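Stitach Folding Set: notes for anyone thinking of using it

Stitach is a collection of 3822 records of clothes being folded on soft, fabric-covered surfaces. I maintain it with Zixuan Yin. The name of the folder, "neat", was chosen before either of us had looked through it, and I would not take it as a promise.

What is in it

Red and white pieces make up 741 of the records. We kept them together because strong colour against pale grey makes an outline easy to find, which flatters any method that relies on colour. Test on something duller before you believe your score.

Handling

Most handling records have the cloth picked up and partly draped, with the fold lines anyone's guess. 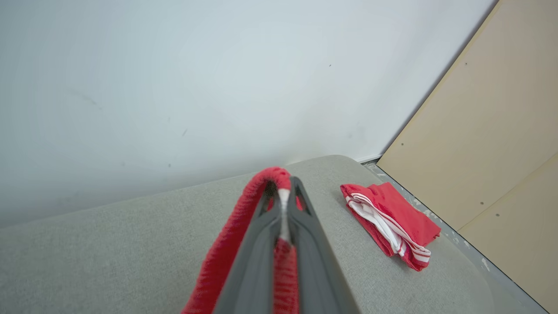
Zdeňka Šimek objects that a held piece tells you more about the cloth than a finished packet does, and would drop half the folded ones first. I remain unconvinced, but her comments are in notes.txt and the split file lets you try it her way.

Folded and unfolded together

Pairs put a folded garment and one still to be dealt with on the same grey cloth. The label "folded" means a compact packet with closed outer edges. It does not mean square. White trim showing at an opening is allowed, and so is a visible inner layer. Yu-na Heo labelled 2087 records by this rule and I checked 30 of them, which is too few.

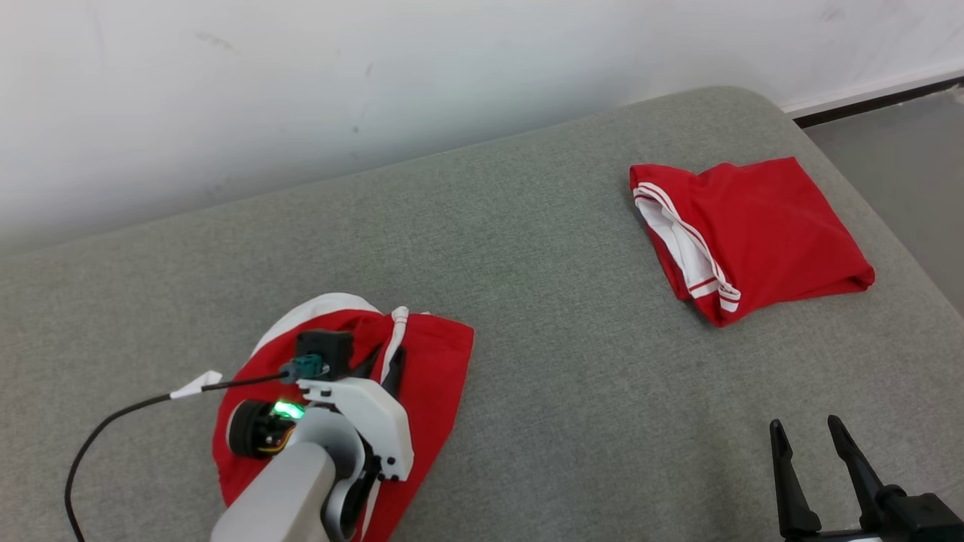

Known problems

Garment type is left blank wherever the labeller had to guess.
Creases are not labelled at all.
The December batch uses the old spelling "coloured_trim" in one column and "colored_trim" in another. Read both.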